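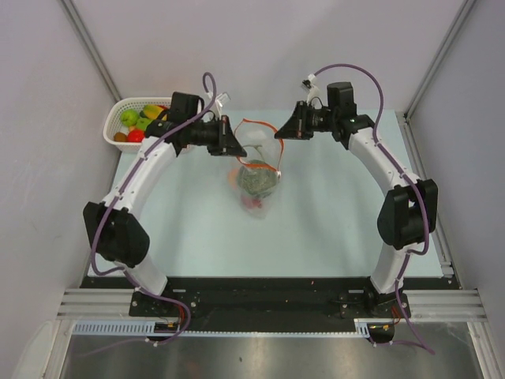 The Cult of the Packing List

The pitch arrives every spring, a few weeks before people start booking flights. You are packing wrong. You have been packing wrong for years, and there is a method that will fix it, and the method costs money.

Last year it was compression cubes. The year before that it was the capsule wardrobe, in which a grown adult agrees to spend ten days in three shades of oatmeal. This year it is the paid packing list, a thing I would not have believed could exist until I was charged for one.

Prinora, an app that has been pushed hard on travel podcasts since November, asks you where you're going, for how long, and what kind of traveler you are. I chose "relaxed explorer" over "purposeful minimalist," mostly out of spite. It then produced a list of 86 items for a four-day trip to Lisbon. One of the items was "socks." Another, further down, was "evening socks."

I asked Rongrong Xiao, who runs the company's product team, what evening socks were. She was patient about it. The list is a starting point, she told me, and the more trips you log the better it knows you. I have now logged two trips. It still thinks I need evening socks.

The trouble with packing advice is that it treats the suitcase as the problem. Most people's trips are not ruined by luggage. They are ruined by rain, bad hotel beds, a brother-in-law. If you forget your toothbrush you buy another toothbrush, and the whole crisis is over in the time it takes to find a drugstore. Yet the advice industry talks about a forgotten item the way a flight school talks about a forgotten fuel check.

Shengli Du spent 16 years as a purser on long-haul routes before he opened a luggage repair shop, and he sees what people carry because they bring it to him broken. He has a low opinion of the cubes. "They make the clothes smaller, so people put in more clothes," he said. "Then the wheels come off, and they come to me." His shop does a steady trade in wheels.

I put this to Ekska, which sells a popular set of cubes for 40 dollars. A spokesman, Sixten Rustad, wrote back that customers "report feeling more organized." I'm sure they do. I feel more organized when I buy a notebook. He did not answer my question about weight, and when I asked again he sent me a discount code.

In fairness, there are people for whom this stuff works. Yuxi Zheng travels for work most weeks, fitting hospital lighting, and she has kept the same list taped inside the same bag since her second year on the job. It is handwritten. She crossed off "travel iron" at some point and added "the good charger" in a different color of ink. She has never paid for advice on the subject and looked at me strangely when I mentioned that you could.

Her list is short because she knows what she uses. That took her a lot of trips, some of them bad ones, including a week in Duluth without a coat. An app can't sell you the week in Duluth. It can sell you a list long enough to cover Duluth, Lisbon and a black-tie dinner, and then leave you to drag the result up four flights of stairs.

Which brings me to the bag itself. Flamier, whose weekender is in every airport lounge I have sat in lately, describes it as "intelligently compartmented." I borrowed one for a trip to see my parents. There was a pocket for a water bottle, a pocket for a laptop, a sleeve for a passport and a zipped section whose purpose I never worked out. My keys went into one of these on Friday and I found them the following week. A plain bag has one place for the keys to be lost in. This one had plenty.

The defenders of all this will say that planning reduces stress. There may be something to that. Hamidreza Hosseinzadeh, who leads small walking tours and has watched a great many strangers unpack in shared rooms, is not convinced. The guests with the most elaborate systems are the ones who stay up late, he says. They pull everything out to reach the one cube at the bottom, then they have to put it all back in the right order. The others dig around, find a shirt and go to bed. He sends his own guests a single paragraph before each tour. It says to bring boots that have already been worn, a rain jacket, and any medicine they take. People write back asking for the full list.

I understand the impulse. A trip is a large, vague thing that may go badly, and a suitcase is a small box you can get right. Ticking off "adapter" at eleven at night feels like progress. I have done it myself, standing over an open case with a pen, and I'd be lying if I said it wasn't pleasant.

But I kept a tally on the Lisbon trip, since I was writing this and had to do something at the gate. I packed everything Prinora told me to, apart from the binoculars. More than half of it came home untouched. The sewing kit was untouched. So was the collapsible bowl, which I had bought specially. I did need a second sweater, and it wasn't on the list, so I bought one from a shop called Lu near the hotel, and I am wearing it now.

The subscription renews next week. There is a button for canceling, three menus in, past a screen that asks whether I'm sure I'm ready to travel alone.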